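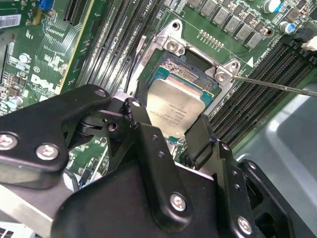

A processor over its socket on a Dell motherboard.

My aunt left me her answering machine messages. I should back up, because when I tell people that they picture a little tape, maybe a dozen messages, a keepsake you'd put in a drawer. There were 1,163 of them. She'd saved every one since before I could drive, first on cassettes and then on an old desktop computer that lived under her sewing table in Bemdale and sounded like a hair dryer when you turned it on.

The will said, and I'm quoting, "the messages to my niece, who talks as much as I do and will have the patience." Everything else went to my cousins. The house, the car, the good knives. I got the hair dryer.

I drove up in April to collect it. Bemdale is the kind of town where the gas station also does keys and wedding cakes, and I stopped there first because I was putting it off. The woman at the register looked at me for a second and said, "You're Mirjam Pichler's girl," and I said niece, and she said, "I left her a message once about a ham." Then she gave me my coffee for free and went in the back.

So that was how it started.

The computer wouldn't boot, of course. I carried it into my apartment, plugged it in, and it gave me two beeps and a black screen. I am not handy. I once paid a man sixty dollars to tell me my lamp needed a bulb. But my neighbor Hanane Bouazza fixes things for half the building, and she came over in her slippers with a screwdriver in her teeth and had the side panel off before I'd finished explaining whose it was.

"What's on it?" she said.

"Phone messages."

"From who?"

"Everybody, I think."

She took it away for two nights. I didn't ask what she did to it and she didn't tell me, which is how I like to be around electricity. When she brought it back it came right up, and there was a folder on the desktop called KEEP, and in the folder was my aunt's whole life as told by people who'd missed her.

I want to say I listened in order. I had a plan, with a notebook and everything. I lasted maybe an hour. It was dentists, mostly. Dentists and my uncle saying he was at the store and did they need milk. He must have called her from that store every other day of their marriage, and she'd kept all of it — the milk, the eggs, the one where he just breathes for a while and says, "Well, I'll get the wide noodles." He's been gone a long time, my uncle. I had to get up and walk around the kitchen after the noodles.

After that I skipped around. I found the ham lady! She was much younger and very upset. The ham had been dropped off for a church supper and my aunt had apparently served it at home by mistake, to us, I'm pretty sure, because I remember that ham. It was a fantastic ham. The message ends with, "I'm not angry, Mirjam, I just want to know was it dry."

I found my mother, a lot. My mother and my aunt stopped speaking when I was in high school, and the story in our family was always that it was over my grandmother's ring, and that neither of them ever picked up the phone again. That was the official version. I'd repeated it at parties.

Well, my mother had called. She'd called and called. Not to say anything, you understand. She'd say, "It's me, the Nadar bus is running late if you were going in," or "They've got that yarn." She left one on my aunt's birthday that was just the radio, some song I didn't know, held up to the phone all the way through, and at the end my mother coughs and hangs up.

I called her. It was past eleven at night and she answered on the first ring the way mothers do, already frightened.

"You used to call Aunt Mirjam," I said.

Long pause. I could hear her television.

"I called when I knew she'd be out," my mother said. "She had choir."

"But she kept them. She kept every one."

"Well, she would," said my mother, kind of huffy. "She never threw out a thing in her life. Did you eat?"

I said I'd eaten. I hadn't. Then I asked her about the song and she said she didn't know what song I was talking about, and then she hummed a little of it, and then she said she had to go let the cat in. She doesn't have a cat. She has never had a cat.

Anyway. I told Hanane about it the next morning on the stairs and she sat right down on the step with her laundry and made me tell it again from the beginning, with the ham. She wanted to know if my aunt ever called back.

I said I didn't know. How would I know? I only had the one side.

"Your mother has a machine?"

My mother does have a machine. It's a beige thing on the hall table at her place in Westia, with a light that blinks, and I have been making fun of it since college. I've asked her to get rid of it for Christmas, as my present. She always says it's full and she hasn't gotten around to it.

It's full.

I was in the car before noon. I'd like to tell you I was thinking something deep on the way over but I was mostly thinking that I'd left the stove on (I hadn't) and that I should have brought something, flowers or a coffee cake. When I got there my mother was out. I've got a key. I stood in the hall in my coat and looked at the thing, and the light was blinking like it always does.

I didn't press it. I want that on the record, because my mother doesn't believe me. I sat down on the hall chair, the terrible one with the cane seat that bites you, and I waited, and I read the back of a pharmacy receipt, and after a while she came in with her bags and saw me sitting there.

"Those are mine," she said.

"I know."

She put the bags down. She took off her scarf and folded it and took a good long time doing it. Then she went into the kitchen and came back with the other chair and set it next to mine, and she reached past me and pushed the button. There was a click, and some hissing, and then my aunt, clear as anything, a little out of breath.

"It's me," my aunt said. "I know you're at the podiatrist. I got the yarn."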